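Tying an interrupted stitch with two arms
Robotics Club, Justusbridge
Last updated 2025-06-17

These notes are for members starting on the suturing task. You should have passed the peg transfer with Jamie Catterall first. Book the bench for an hour and log in under your own name.

Setting up

1. Home both arms and check that the jaws open and close fully.
2. Pin the practice tissue flat. Keep it moist with the spray bottle.
3. Cut the thread to 20 cm. Longer pieces tangle.
4. Set motion scaling to 2. Ikechukwu Igwe's settings are saved as profile 422 if you want a starting point.

Tying the knot

1. Pass the needle through both sides and pull until a short tail is left.
2. Hold the long end with the first arm. Wrap it round the jaws of the second arm.
3. Open the second arm's jaws, take the tail and draw it back through the loop.
4. Pull the two ends apart slowly, level with the tissue. There is no force feedback, so watch the surface. If it puckers, ease off. 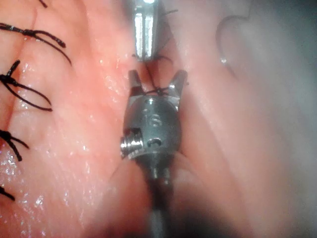
5. Wrap the other way for the next throw, or the knot will slip. Add a third throw before cutting.
6. Trim the ends but leave short tails. Kayode Bashir marks down anything cut flush with the knot.
7. Move along and start the next stitch, keeping the gaps even.

If an arm stops with error 1129, let go of the thread before you reset. Bent needles go in the sharps tub. Rodrigo Iglesias has the spares.

Save your run in the Zirkonis folder before you log out.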